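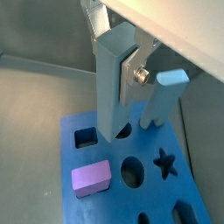

Figure 2. A blue foam shape-sorter board on a pale gray tabletop.

4.2 Do shape sorters predict later math scores?

The claim that early play with shape sorters leads to better math in school is repeated often, and we went into this part of the study doubting it. Most of the support comes from parent surveys, where a family that remembers buying puzzles also tends to remember reading aloud, counting stairs and limiting television. El Idrissi raised this problem in an earlier report on the Pevilham families, and it has not been answered since.

Our sample included 3663 children with complete records at both ages. Before any adjustment, those whose parents reported a shape sorter at home scored higher on the second test. Once we added parental schooling and household income, most of that gap went away. What was left depended heavily on how we treated the 152 families who gave different answers in the two interviews — dropping them made the effect look respectable, keeping them made it vanish.

We also looked at the Wura subgroup, in which home visitors wrote down play in 30-minute sessions. Time spent with sorting toys showed no clear link to scores. Hegazy's scale of "puzzle engagement" did show one, but three of its items ask whether the child finishes tasks, and a child who finishes tasks may well do better on any test.

None of this shows that the toys are useless. It does suggest that the advice printed in parenting leaflets runs well ahead of the evidence, and that another survey built on parents' memory would add little to it. Section 4.3 repeats the analysis for building blocks.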